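Wendell Zamora spent most of the winter getting two robot arms to pick up fruit without squashing it. He works on them at Pundura, a shared workshop, usually on Tuesday evenings.

The hands were the slow part. "I rewrote the grip routine 3 times," he said. "Each finger needs its own limit, or the thumb does all the squeezing."

Grapes are his test of choice. Zamora keeps a log of every attempt, and it had reached 129 when we spoke in March. "A bunch doesn't have a shape you can plan for. You go for the stem end and close slowly."

He hopes to run both arms from one program by summer. For now each has its own, and he starts them by hand. 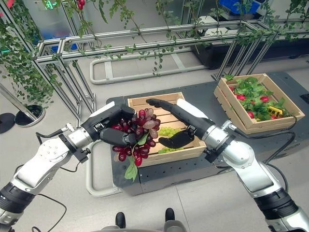
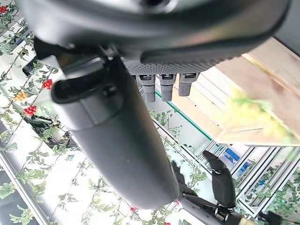 Yareli Alvarado thinks he should leave the two programs separate until the wrist cables are rerouted, and told him she would want to see 200 attempts in the log before changing anything else.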